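El comedor escolar como política pública: lo que enseña la experiencia de Maldonado

La alimentación en la escuela ha dejado de considerarse un servicio auxiliar. En los últimos años, las administraciones locales han comenzado a tratarla como un componente de la política educativa, con presupuesto propio, personal especializado y objetivos que exceden la mera cobertura calórica. El cambio es reciente y desigual, y plantea preguntas que los reglamentos vigentes responden solo en parte.

El programa comarcal de Maldonado ofrece un caso de interés. Atiende a 500 alumnos distribuidos en 11 centros, la mayoría rurales, y se rige por un principio sencillo: la fruta y la verdura de temporada deben estar presentes en el menú todos los días lectivos. Su aplicación ha resultado más compleja que su enunciado. Los contratos de suministro anteriores se adjudicaban por precio y por un ejercicio completo, lo que favorecía los productos de larga conservación y dejaba fuera a los agricultores de la zona.

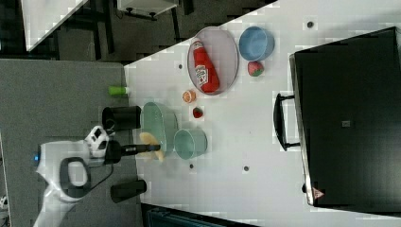
La reforma de los pliegos, aprobada en marzo, dividió el suministro en cuatro lotes y permitió que las cooperativas pequeñas concurrieran a uno solo de ellos. Según Delia Iturra, responsable de nutrición del programa, la medida tuvo un efecto inmediato en la variedad de los menús. «Antes recibíamos las mismas dos frutas de octubre a junio. Ahora el calendario agrícola entra en la cocina y obliga a los equipos a planificar de otra manera», señala.

La planificación es, en efecto, el punto más delicado. Una cocina escolar trabaja con márgenes de tiempo estrechos: la entrega se produce a las siete de la mañana y el primer turno de comida comienza a las doce y media. Cualquier variación en el calibre o la madurez del producto repercute en la preparación. Para atender esta dificultad, la cooperativa Gokinus, adjudicataria de uno de los lotes, comunica a los centros la previsión de cosecha con seis días de antelación, plazo que las cocineras consideran suficiente en otoño y escaso en primavera.

Boletín de la revista: reciba cada mes nuestros reportajes en su correo. Al suscribirse, acepta la política de privacidad y el uso de cookies.

Persisten, además, diferencias notables entre etapas. En educación infantil la aceptación de alimentos nuevos depende en gran medida de la familiaridad previa, y las maestras insisten en que el comedor no puede asumir en solitario esa tarea. Los centros han incorporado al aula actividades de reconocimiento, clasificación y juego simbólico vinculadas al menú de la semana.

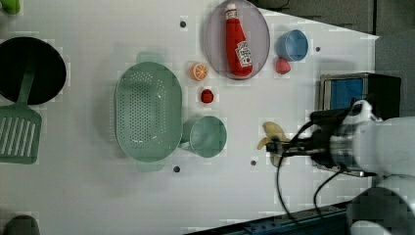 En primaria el problema es otro. Los turnos son cortos, el ruido es elevado y los alumnos mayores tienden a dejar la fruta para el final, cuando suena el timbre. Wenceslao Aravena, director de uno de los centros adscritos, propuso ampliar la pausa de mediodía y servir la fruta cortada. La primera medida exige modificar las rutas de transporte y continúa en estudio; la segunda se aplica ya en cuatro escuelas, con un incremento de la carga de trabajo en cocina que los sindicatos han pedido compensar.

El próximo curso, el programa deberá decidir si extiende los lotes pequeños a las legumbres y los lácteos. La dirección es partidaria de hacerlo de forma gradual, empezando por las legumbres, cuya conservación plantea menos exigencias a los almacenes de los centros rurales.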